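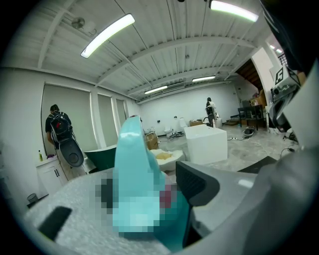

*Toilets, tubs and basins on the floor, and people still doing the handling.*

**Can a machine clean your bathroom yet?**

Every few months somebody sends me a press release saying the housework robot has arrived. The May one came from Hedora, and it promised "full bathroom care" from a two-armed machine the company calls Trelham. I read all of it. The word "toilet" appears once, in a footnote about future plans.

I pay attention to bathrooms because they're where these claims go soft. Folding a towel on a clear table makes a nice clip. A bathroom is glossy, cramped and full of curves, and half of what you need to reach is behind something else. Take the toilet lid. A person lifts it, feels it catch, shifts a hand and carries on without a thought. A machine has to find the edge of a shiny black oval against a white bowl, grip it without scratching it and know when to stop pushing.

Hedora's own numbers are more modest than its headline. The release lists 2636 recorded attempts at wiping down a sink, with 53 percent rated "complete." It doesn't say who did the rating or what they were looking for. I'd like to see the faucet after one of those complete wipes, especially the back of it, where the scale builds up.

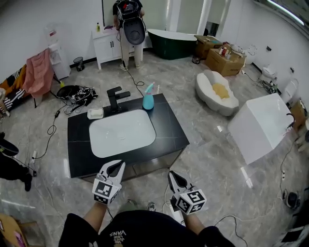 A vanity should be the easy part. The top is flat, the basin stays put, and there are only a few things you'd have to move to clean properly. But soap slides, and a spray bottle has to be held, aimed and squeezed, then put back somewhere it won't get knocked into the sink. That's one small chore with several different skills in it, and Trelham's demo video skips the bottle entirely - the counter is already sprayed when the clip begins.

Much of the teaching now is done by people carrying grippers in their own hands, going through the chore while cameras record it. I think that's a sensible way to learn. It also means the skill on show is still human, and I wish the sales pages would say so in plain words.

Kneževič, the fittings supplier, told its dealers it would try a cleaning machine in 6 showrooms. When I asked last month, 5 of them were still using the regular cleaning crew, and the other was "under review." Cemmont, which rents out floor scrubbers, says it has no plans for anything above ankle height. I trust that answer more than the rest of them.

If you have a deposit down on one of these, ask for a single uncut take of a whole bathroom, lid included. I've asked Hedora twice. Keep your brush for now.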